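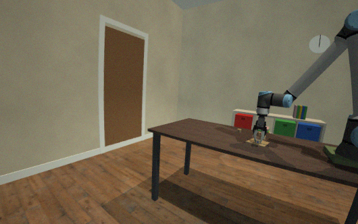 この記事は4分で読めます

2023年10月30日

睡眠スコアというものを、まだ信じきれずにいる。

7月にTalluraの腕時計型のやつを買って、毎晩つけて寝ている。朝になるとアプリが点数をくれる。よく寝たと思った日に低く、夜中に二度も起きた日に高い。最初は自分の感覚がおかしいのかと思った。会社の同僚に話したら「機械のほうが正しいんじゃない」と言われ、それもどうかと思う。眠いかどうかは私が決めていいはずだ。

説明書を読んでも、点数の出し方は「独自の指標を総合的に評価」としか書いていない。総合的に、と言われたらもう何も言い返せない。深い睡眠が何分、浅い睡眠が何分と細かく出るわりに、腕の動きと脈からどうやってそこまで分かるのか、肝心なところは伏せてある。

それで先月、Drillowという別のアプリも入れてみた。こちらは枕元にスマホを置くだけで、月597円。同じ夜の結果を見比べたら、点数が15点違った。どちらかが間違っているか、両方間違っているかだ。Drillowのほうは翌朝「昨夜は理想的でした」と褒めてくる。歯が痛くてほとんど寝ていない夜だった。
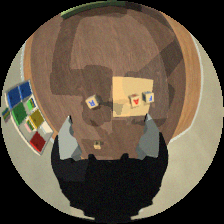
点数そのものより上がり下がりを見るものだと思いますよ、とコメント欄でPatersonさんに書かれたことがある。毎日の数字は当てにならなくても、ひと月並べれば傾向は出る、自分はそれで寝酒をやめた、とのこと。

なるほどとは思った。思ったが、ひと月並べてみた私のグラフは、ただのぎざぎざである。酒はもともと飲まない。強いて言えば日曜の夜が悪い。それは時計がなくても知っている。

あと気になるのは、点数が低いと本当に一日だるいことだ。見る前は普通に起きて味噌汁を温めていたのに、画面を開いた途端に肩が重くなる。だから最近は昼まで見ないことにした。昼に見て「ああ低かったのか」と思っても、もう午前の仕事は済んでいる。

Talluraの有料プランにすると、助言まで付くらしい。無料で読める見本には「就寝前のカフェインを控えましょう」とあった。祖母でも言う。

当分は時計として使う。時刻は合っている。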